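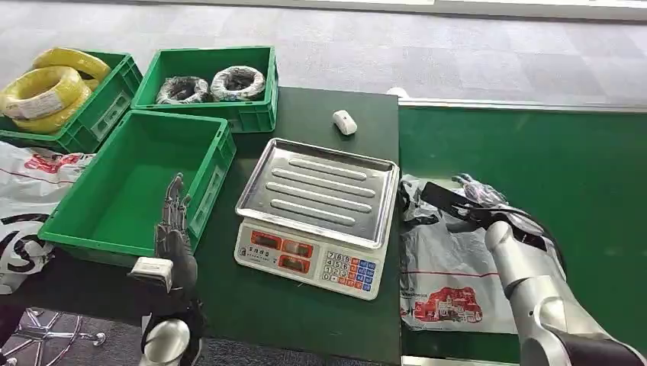 4.2 Who the public programmes reached

The Renwood centre has run evening talks on Nordic history and literature for 8 years. Its founding paper says that the talks are meant for students and townspeople alike, and staff we spoke to repeated this in much the same words. The sign-in sheets tell a narrower story. Most people who came were already enrolled in a degree course or had taught on one, and the few who were neither had usually been brought along by a friend.

Sturnulness is a smaller centre with no lecture room of its own. It borrows the upstairs room of the town library, and its talks start at 6 in the evening so that people can come straight from work. Attendance was lower but more mixed. Several of those who filled in our form had no link to the university and had seen the talk on the library noticeboard. 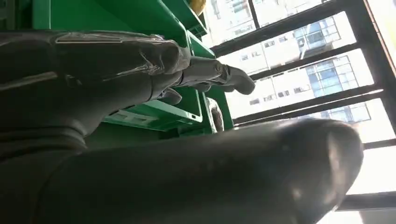 The two centres also differ in how they choose their topics. At Renwood the programme is set by teaching staff in August and follows the courses for that year. At Sturnulness the subjects come partly from a suggestion book kept at the library desk – a practice begun by Kirsty Entwistle when she ran the Flinolley reading group, and kept up after the group was folded into the centre. The suggestions lean towards family history, place names and cookery. Staff there told us they had been unsure about cookery at first, but the talk on dried fish drew more new visitors than any other in the season.

Figure 2. Robotic hand and green plastic crate.
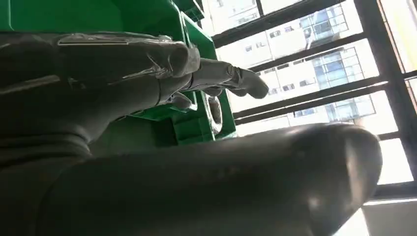
Language classes were a separate matter. Both centres offer beginners' Danish, and at both the class lost members after the third week. Bunting, the only published study of evening classes of this kind that we found, reports the same fall and puts it down to the change from spoken to written work. Our interviews do not settle the point. Three former learners at Sturnulness mentioned bus times before they mentioned anything about the teaching.

We sent out 100 forms in all, split evenly between the centres. The returns from Renwood came mostly from people who attend often, so the views of occasional visitors are thin in what follows. We have left the Renwood and Sturnulness answers in separate tables for this reason, and section 4.3 takes up the question of cost for each centre in turn.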